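4. 쓰레기봉투 갈아 끼우기와 묶기

3장까지 따라오셨으면 Pivlow 통이 제자리에 서 있고 페달도 잘 밟힐 거예요. 저는 이 통을 사무실 탕비실에서 하나, 집에서 하나 쓰고 있는데요, 설명서에 딸려 온 종이에는 봉투 이야기가 딱 두 줄뿐이라 제가 쓰는 방법을 그대로 적어 둡니다. (페달이 뻑뻑하신 분은 3장 끝의 경첩 부분으로 돌아가서 먼저 풀고 오세요!)

4-1. 준비물

검은 비닐 쓰레기봉투 한 장. 저는 Kumdale에서 나온 롤형을 씁니다. 한 롤에 3,000원이고, 통 둘레보다 넉넉한 걸로 고르시면 돼요.
고무장갑이나 얇은 비닐장갑.
마른걸레 한 장.

4-2. 꽉 찬 봉투 꺼내기

1) 뚜껑을 끝까지 젖힙니다. '딸깍' 소리가 나면 손을 떼도 내려오지 않아요.

2) 고정 링을 들어 올려서 옆에 내려놓습니다. 링 안쪽에 봉투 자락이 끼어 있으면 억지로 당기지 말고 손가락으로 살살 빼 주세요. 저는 성격이 급해서 여기서 여러 번 찢어 먹었습니다.

3) 봉투 입구를 사방에서 가운데로 모읍니다. 한쪽만 잡고 올리면 반대쪽으로 내용물이 쏠려요.

4) 모은 부분을 잡고 봉투 속 공기를 천천히 뺍니다. 꾹꾹 누르지 마시고, 손바닥을 넓게 펴서 위에서 아래로 쓸어내리는 느낌으로요.

주의: 깨진 유리나 꼬치처럼 뾰족한 게 들어 있으면 4)번은 건너뛰세요. 그런 건 애초에 신문지로 두껍게 싸서 따로 내놓는 게 맞고요.

4-3. 입구 묶기

5) 모아 쥔 입구를 한 방향으로 비틀어 줍니다. 목 부분이 단단하게 뭉친 느낌이 들 때까지요. 방향은 왼쪽이든 오른쪽이든 상관없는데 중간에 바꾸면 도로 풀려 버려요. 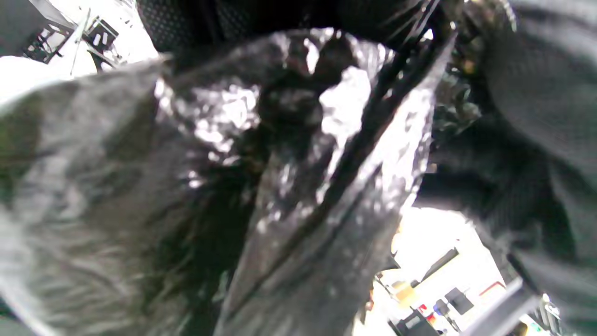
봉투가 너무 꽉 차서 비틀 자락이 안 남으면 어떻게 하나요?
맨 위의 쓰레기를 조금 덜어서 새 봉투에 먼저 옮겨 담으세요. 한 뼘 정도 자락이 생기면 그때 다시 비틀면 됩니다. 테이프로 입구를 막는 분도 계시던데, 들고 가다가 벌어지기 쉬워서 저는 권하지 않아요.

6) 비튼 목을 고리 모양으로 접고, 끝자락을 고리 속으로 넣어 당깁니다. 풍선 묶을 때랑 똑같아요. 손힘이 약하신 분은 빵끈을 쓰셔도 좋습니다.

7) 매듭 바로 아래를 잡고 수직으로 들어 올립니다. 중간에 걸리는 느낌이 나면 통을 살짝 기울여 옆으로 공기가 들어가게 해 주세요. 그러면 쑥 빠져요.

참고: 같은 층에서 일하는 Mawuli Akolgo 씨는 매듭을 2번 짓습니다. 저는 한 번만 하는데, 국물 있는 날에는 저도 따라 해요.

4-4. 새 봉투 끼우기

8) 통 안쪽을 마른걸레로 닦습니다. 바닥 모서리에 물기가 잘 고이니까 거기를 꼭 보세요. 8월에는 하루만 놔둬도 냄새가 올라옵니다...

9) 새 봉투를 뜯어서 입구를 비벼 벌리고, 허공에 한 번 크게 펄럭여서 부풀립니다. 입구가 안 벌어질 땐 손끝에 물을 살짝 묻혀 보세요.

10) 봉투를 통에 넣고 바닥까지 손으로 밀어 내립니다. 봉투가 중간에 떠 있으면 무게가 입구로 다 몰려서 링이 빠져요.

11) 남는 자락을 통 바깥으로 17cm쯤 접어 내리고 고정 링을 눌러 끼웁니다. 네 군데를 돌아가며 누르시면 골고루 들어가요.

12) 페달을 몇 번 밟아 보고, 뚜껑에 비닐이 씹히지 않는지 확인합니다.

주의: 링 밑으로 비닐이 두툼하게 뭉치면 뚜껑이 완전히 안 닫힙니다. 그럴 땐 링을 다시 빼고 자락을 펴서 처음부터 끼우세요. 위에서 힘으로 누르다가 링 걸쇠가 부러지면 부품만 따로 사야 하거든요. Wekcombe 부품 코너에서 걸쇠 세트를 팔긴 하는데 배송이 꽤 느렸어요.

4-5. 묶은 봉투 내놓기 전까지

바로 못 내놓을 때는 묶은 봉투를 그늘진 곳에 세워 두시고, 매듭이 위로 오게 해 주세요. 눕혀 두면 목 쪽으로 국물이 몰립니다. 베란다가 없는 집이라면 뚜껑 있는 큰 통이나 두꺼운 장바구니에 한 번 더 넣어 두셔도 괜찮고요. 저희 집은 현관 옆에 Hà 접이식 바구니를 펴 놓고 거기에 세워 둡니다.

통 청소용 세제와 탈취 패드 교체는 5장에서 이어집니다.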